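Demonstration collection (robot learning)

From the Ondotau open reference on automation
Last revised May 30, 2020

Demonstration collection is the work of gathering examples from which a robot control system learns to do a task. In most cases a person leads the robot, or a tool shaped like the robot's hand, through the task many times, and the sensor readings and movements are stored together. One stored run is called a demonstration or an episode. A set of episodes, with its notes, is called a demonstration set.

The term is mostly used for manipulation, that is, for picking, placing, opening, wiping and similar hand tasks. Gathering of driving data or walking data has its own methods and is treated in separate articles.

Background

Industrial robots were for a long time taught by recording positions. The worker moved the arm to a point, pressed a button, and went on to the next point. The robot then repeated the points exactly. This is still common and works well when the parts always come to the same place.

A learning system needs a different kind of material. It does not repeat one path, but tries to find the connection between what the sensors report and what the arm should do next. For this it must be given many paths, made under conditions that are a little different each time. The older word "teaching" is still used by some operators for both activities, and this can cause confusion in written instructions.

Methods of gathering

In kinesthetic guiding, the operator holds the arm and moves it directly. The method needs almost no training of the operator, but the operator's hands and sleeves often come into the camera view, and the system may learn to depend on them.

In teleoperation, the operator moves a control device and the robot follows. The device can be a smaller copy of the arm (a leader arm), a hand controller, or a glove. The operator is outside the working area, so the pictures stay clean. The price is a small delay and a weaker feeling for contact.

In hand-held collection, there is no arm during the recording. The operator carries a gripper with a camera on it, and the position is calculated later. Episodes can be made quickly and in many rooms. However, some of the movements may be impossible for the real arm, and these must be found and removed.

Correction, sometimes called intervention, starts from a system that is already partly trained. The robot works alone and the operator takes over when it begins to fail. The corrected parts are marked separately, because they show how to come back from a bad position. Ordinary demonstrations contain few such moments.

Organization of a session

A session is usually planned around one task and one written instruction. The Plorness group, whose handbook is often used by small laboratories, divides a session into blocks of 15 episodes, with a pause between blocks. After each block the objects are changed or moved, and the operator writes down what was changed. The handbook was written by Clive Entwistle and was first given out in January as a short text of 12 pages.

The following items are normally noted for each block:

the name of the task and the version of the instruction
the operator's code
the start position of the arm
the objects used, and which of them are new
the lamps that are on, and whether the blinds are open
any stop, collision or restart

The start of the recording is a frequent source of trouble. If the recording begins too early, the episode contains a long time without movement, and a system trained on it may learn to wait. If it begins too late, the approach to the object is missing. Many groups use a foot pedal for start and stop, so that both hands stay on the control device. Others cut the episodes afterwards by a rule, for example by removing all time before the first movement over a certain speed.

Camera placement

Two kinds of view are common. A fixed camera looks at the whole working area and does not move during the session. A wrist camera is mounted near the gripper and moves with the arm. The wrist view shows the last centimeters before contact in good detail, and it changes little if the robot is placed in another room.
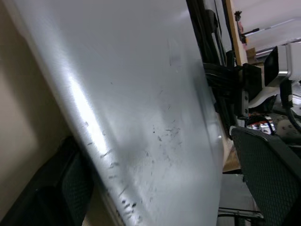 Reading time: 6 min

View from a small camera at the wrist or gripper of a robot. A light gray panel with scuff marks and a bright reflection fills most of the picture. Behind its right edge are a black robotic arm assembly with cables and a silver-and-black sensor housing.

A wrist camera does not only record the work surface. As the arm turns, it can also record furniture, walls, the ceiling and other equipment in the room, and near surfaces can cover a large part of the view. Glare on a smooth surface is a special difficulty - it changes its place when the camera moves, although the surface itself has not changed. In the picture, the streak of light lies along the curve of the panel, and the dark smudges and scratches are the clearer marks for following its position.

Opinions differ on how much the room should be prepared. One practice is to hang plain curtains around the table and keep the lamps constant. The Kutano set was gathered in this way, with 77 blocks at one station. The other practice is to leave the room as it is and to move the station from time to time, which gives more variety but makes it harder to compare one block with another. The Pearce set follows the second practice and was gathered in 30 rooms.

Review and labeling

After the session, the episodes are looked through by a person other than the operator, if the size of the group permits it. Each episode receives a mark: complete, failed, or not usable. Failed episodes are often kept, since they are needed for training a part of the system that judges success. Episodes which are not usable, for example with missing camera data or with wrong time stamps, are taken out of the set but remain listed.

Time stamps deserve their own check. The camera and the arm normally report at different rates, and a shift between them is difficult to see by eye. A simple test is to tap the gripper lightly on the table and compare the moment of contact in both records.

Short texts are also added to the episodes in many sets, such as "put the cup on the shelf". It is advised to have these written by several persons. When all texts come from one writer, the system may react badly to other ways of saying the same thing.

Known problems

Operators become faster with practice, and the later episodes of a set can be quite different from the early ones. Two skilled operators may also solve the same task by different ways - one from the left, one from the right - and a simple learning method may then produce a path in the middle, which is correct for neither.

See also

Leader arm
Hand-eye calibration
Episode format
Intervention data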